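Villton Staff Forum › Operations › Cable handling cell: consultation thread

a_brynjolfsdottir (Network Services)
August 12, 2020
Colleagues are invited to comment on the proposed transfer of patching work to the Ploritix cell. The proposal covers 65 of the 105 weekly rack tasks. No position will be removed before May.
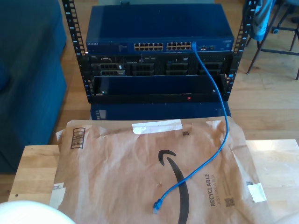 Reply 1: Role descriptions

d_sutherland (Staff Council)
The Council cannot support the proposal as drafted. Technicians would become attendants to the gripper, and the new role carries no pay grade. Holding a connector by its boot is a small part of patching a switch. 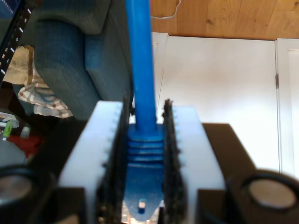

Photo: Ásdís Brynjólfsdóttir, Network Services
The Council also requests that tracing and labeling remain with staff.

Reply 2: Training

guthrie_nights
I respectfully disagree with Darlene. Repetitive patching is the reason two of us requested transfers to Triltitz. My concern is hand tools. The gripper is now being given blue-handled ones as well as cables, and the training plan mentions only cables.

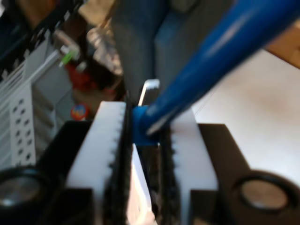
Night staff should receive the same instruction as the day shift, during paid hours.

a_brynjolfsdottir (Network Services)
Both points are noted. Tools will be added to the training plan. The pay grade question remains open and has been referred to Human Resources.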